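Progress report, May. Hernimville Country Song Search, season two. For the grant manager at Stirar.

Sorry this is a few days behind. Auditions ran over, then the sound truck needed a new belt and I was the one driving it. Going in the order of the headings on your form, more or less, except money is at the end because I was still waiting on two invoices when I started writing.

## Where we are

Auditions done. All of them. We had 407 people sign up across both towns, up from 184 last season, and 728 is what we'd guessed in the application, so we're over double last year but well short of our own number. The guess was too high. We based it on the mailing list, and half the mailing list is people who bought a ticket once and don't sing.

Hernimville filled up inside the first week. Stinanton was slow. We pushed the Stinanton deadline back and ran a spot on the morning radio show, and that got it moving. Lesson for next year: open Stinanton first, give it longer, don't put the poster up the same week as the county fair poster because they were the same yellow.

First round is cut. Second round is cut. We have the live-show singers picked and told, and every one of them said yes, with one still sorting out shifts at work. If that one drops out we have an alternate who already knows the songs.

## The live shows

Four shows, same as the plan. Three at the Orbán and the final at the fairground stage in Stinanton. The Orbán has confirmed all three nights in writing. Fairground is confirmed verbally, paper to come, I'll forward it the minute I have it.

Order of the nights:

- Night one, covers. Each singer picks a country song more than twenty years old.
- Night two, duets. Singers paired up by draw.
- Night three, originals, or a song by a local writer if they don't write.
- Final, one cover, one original, then the vote.

Duets is new. Last season people told us the middle of the run dragged, and it did, three nights of the same thing with different shirts. We tried duets at the second-round callback with whoever was standing around and it was the best hour of the day. Some of these kids have never sung harmony with a stranger. A couple of them went completely red and then nailed it.

Running time is down to two hours with the break. Last year the final hit three and a quarter and we lost people to the parking lot before the result was read.

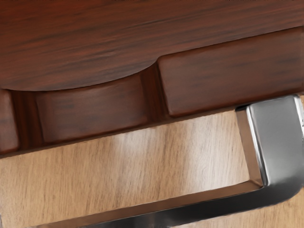
Dark wooden cabinet drawers above a light wood surface with a chrome handle

## House band

Band is hired. Five pieces: drums, bass, two guitars, pedal steel. We lost our fiddle player from last season to a cruise ship job and haven't replaced her. The second guitar doubles on mandolin and that covers most of what we need. If you know a fiddler who can read a chart and is free for four nights, please send them over, there's still a little in the musician line.

Rehearsals start next week. Each singer gets two with the band before night one and one before every show after that. In season one they got a single run-through on the afternoon of the show and you could hear it. This was the biggest complaint on the singer survey and its the change I'd most like to keep even if something else has to go.

Keys are locked for night one. Charts are done for all but two songs. One of those two is waiting on the singer to decide between versions, and the decision is due Sunday.

## Judges and voting

Three judges, as before. One from radio, one songwriter, one working singer. All signed. They get a small fee and dinner, same as last year, nobody asked for more.

Voting changes a bit. Last season was all paper slips in the room, and the count took so long the band ran out of songs to fill with. This time paper slips are only for the final. For nights one to three the judges decide who goes through, with one audience save per night by applause. Applause is not scientific. We know. It's fun and it's fast and the singers like it. For the final the paper vote counts half and the judges count half, and the ballot boxes close before the last song so counting can start early.

We did look at phone voting. The signal inside the Orbán is bad, two bars at best and none in the back rows, and the company we spoke to wanted a setup fee that would have eaten the whole prop and wardrobe line. Dropped it.

## Wardrobe and the clothing fund

You asked for more on this so here is more.

The clothing fund is the small pot for singers who don't have stage clothes or can't afford them. In season one we barely advertised it and almost all of it went unspent. People don't like to ask. So this year we put it in the welcome letter as a flat amount everyone gets, no form, no questions. Take it or leave it. Most took it. So far it has gone on boots, a couple of jackets, one pair of glasses (I approved it, the singer couldn't see the monitor, I'm calling that stage gear), strings and a guitar strap.

I would like to do it this way again.

The western wear shop in Stinanton is giving the singers a discount on top. They want their banner in the lobby for that, which is fine with the Orbán. Checked.

## Tickets

On sale now for all four nights. 1399 sold so far across the run. The final is the strongest, then night one. Night two is weak and I think that's becuase the word "duets" on its own doesn't tell anyone much. We're changing the poster line to say who is singing with who as soon as the draw is done.

Prices are held at last season's level. Under-twelves free. School groups get a block rate and both high schools have asked about it, only one has booked.

Season tickets did better than expected. We should have priced them a touch higher but too late now, not changing it mid-sale.

## Recording and broadcast

Radio is taking audio from nights one and three and the final. They'll cut it down to an hour each and put it out the week after. Music rights for the covers are being handled by the station under their own license for broadcast, and the venue license covers the room. For anything we put online ourselves we're sticking to the originals, with written permission from each writer. Forms are out. Most are back.

Video is one fixed camera and one handheld. No livestream this season. We priced it, it would have meant a second crew and a better line into the building. Maybe next year, and I'd want to talk to you about that before the application instead of after.

## Problems

Sound truck, see top. Fixed. The cost came out of repairs and there's still something left in there.

The stage at the fairground is wider than the Orbán's and the roof only covers part of it. If it rains the band stays dry and the singer doesn't. We're pricing a canopy. If the canopy is too much we move everything back six feet and lose the front step. Not ideal, since the step is where the photos get taken.

One complaint about the age limit. Ours is sixteen and up, and a parent of a fifteen-year-old was unhappy about it. We looked at it again and left it as is. The shows finish late and the Orbán has a bar. We've offered her a guest song on night one, early in the running order, and she accepted.

The website went down for most of a day during sign-ups. We lost some entries and don't know how many. Everybody who wrote in was let back in by hand. Moving hosts after the final, not touching it before.

Stage manager cover. Our stage manager can't do night three. I'm doing it, unless someone better turns up.

## Money

Short version, we're inside budget. Full sheet goes to you with the quarter-end paperwork.

Over: sound truck, radio spots in Stinanton (hadn't planned for those), printing. Printing is over since we had to redo the posters with the new deadline on.

Under: travel, judges' lodging, because all three live close enough to drive home. Venue too, the Orbán gave us the third night at a lower rate.

On target: band, clothing fund, prize. The prize is the same as season one, two days in the studio with the band and a slot at the fall festival. Studio dates are held.

One request. I'd like to move what's left in judges' lodging to the canopy, if we get the canopy. The agreement says anything moved between lines needs a yes from you first. I need it before the fairground load-in. An email is fine.

## Next

- Band rehearsals, next week
- Duet draw, then new night two poster
- Fairground agreement on paper
- Canopy quote, then the line change if you say yes
- Last permission forms chased
- Night one

Your two seats for each night are held at the Orbán box office under Stirar, collect from the side window, the front one closes early. For the final they'll be at the fairground gate. Let me know if you need more for night one as that one is filling up, and if anybody from your office wants to sit in on a rehearsal come by any evening after six, use the back door, knock loud.

Next report after the final.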